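Nov 11, 2022

Oil finish comparison, continued. Raquel sent over the Narness sheet, which claims full cure in 2 days and "no measurable change in color." Measurable by whom, it doesn't say. I'm not taking the sheet's word for it after what happened with the Prurklow in March.

Test blocks are maple offcuts, sanded to 400, wiped down, one coat each. Three left bare. Weighed everything on the small scale before and after. The Kimaro block took up more oil than the other two, but it also came from the end of a board, so I don't trust that number and wouldn't quote it. Erasto says end pieces are fine if you seal them. We didn't seal them.

Water drops went on at noon. Narness left a ring, Prurklow left a fainter ring, Kimaro none that I could find. Kimutai found one. We tilted it under the lamp for a while and still disagree.
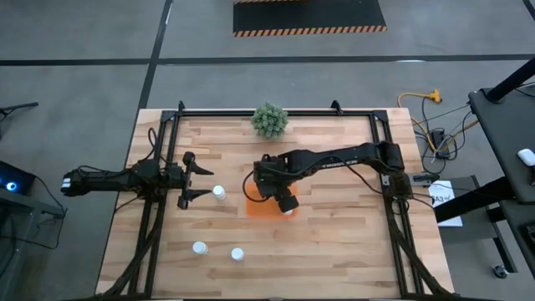
Butcher-block top, light strips.

Strip tops are what Faraji wants the recommendation for, and a single maple block tells us very little about them. Strips from different boards drink differently and the glue lines don't drink at all. His quote for refinishing is 1,820 with the Narness and 798 with the Kimaro. That gap had better be labor, as I can't see it in the samples.

Also: the bare blocks gained weight overnight. Either the shop is damp or the scale drifts. Checked it against the brass weight and it read high, then read fine. Not reassuring. Redo all weights Monday, same order, door shut.

Ask Nafula for the other scale. Cut new blocks from mid-board. No recommendation to Faraji yet.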